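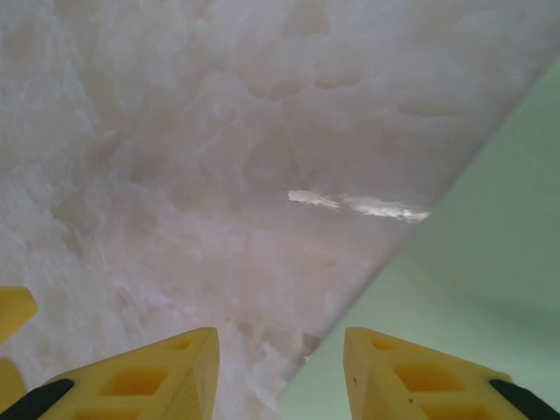 Raretti Paper Handling Kit - Evaluation Data Card

Release prepared by the MacLeish applied automation program
Card maintained by Kirstin Galbraith
Last revised: December 19, 2023

1. Purpose of this release

This data card accompanies the recordings made during MacLeish's review of the Raretti kit, a bimanual tabletop system offered to colleges and small workshops. The review considered whether the kit, as supplied, is suitable for teaching and benchmarking the handling of thin sheet material. Paper was selected as the principal test material. It is inexpensive and readily replaced, and it shows the effects of poor grip alignment at once.

The recordings are released so that other organizations considering the kit may examine the results for themselves. Raretti had no part in the selection of episodes.

2. Equipment under review

The configuration reviewed has two arms on a common aluminum rail, facing a marble-patterned work surface within a three-sided enclosure. Each arm carries a gripper and its own wrist camera. A further camera records the whole workspace from a fixed position.

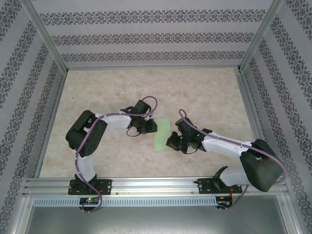 Assembly was carried out by Innes MacBrayne and Amnuay Boonchu from the printed guide. The guide is clear on mechanical matters and considerably less so on cable routing, where the reviewers relied on their own judgment. Cable slack should be checked at full reach before any recording is attempted. Control software was Arnus, in the version delivered with the kit, and no modifications were made to it.

3. Contents

The release holds 67 episodes, of which 49 are designated for training and the remainder for evaluation. All episodes were recorded at 30 images per second. Each episode folder contains:

- one video file per camera
- joint positions and gripper commands for both arms
- a plain text note entered by the operator
- an outcome label (complete, partial or abandoned)

Tasks cover approach, grasping, lifting and folding of a single sheet. Folding episodes make up the largest share and are also the most varied in quality.
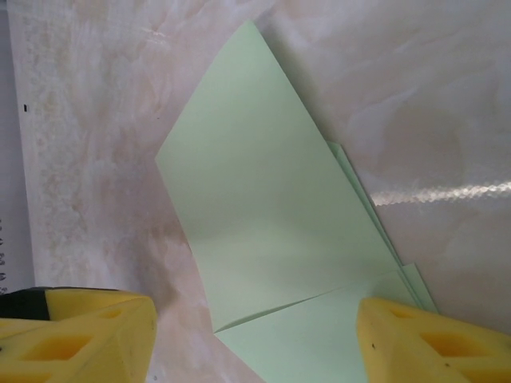
Outcome labels were assigned by Hamish Haldane and checked independently by Murdo Yule. Where the two disagreed, the more cautious label was kept and the disagreement entered in the operator note. A fold was labelled complete only if the crease held after both grippers had withdrawn. Users who require a more lenient standard may relabel from the video.

4. Known limitations

The Zultthorpe supplementary lighting set was not purchased, and all recordings rely on overhead room light.

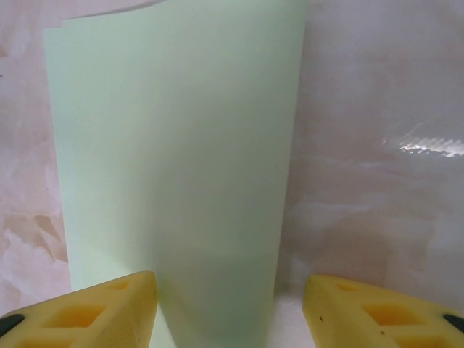
Contrast between sheet and background is the main concern for anyone training on wrist camera video. The work surface is glossy, and its pattern varies considerably in tone from one area to the next. With the pale green sheet standing upright between open fingers, a wavy streak of glare remains on the marbling to its right, and the paper itself shades from light to greyish green along its curve. Detectors that depend on a fixed colour threshold should be tested against such images before use. A matte surface would be preferable for new recordings.

Users should note also that only one weight of paper was tested. Results should not be extended to card, film or fabric. Operator skill was not controlled, and two of the operators had no previous experience with bimanual systems.

5. Assessment of the kit

The reviewers consider the kit acceptable for supervised instruction. It is not recommended at present for unattended operation - the guide provides no procedure for recovery after a dropped sheet, and the default settings in Arnus resume motion without confirmation. This second point has been raised with the supplier.

6. Terms and corrections

The recordings may be used for teaching and non-commercial research, with acknowledgement of MacLeish. Corrections to labels should be sent in writing to Kirstin Galbraith, quoting the episode number. Accepted corrections will be included in the January revision.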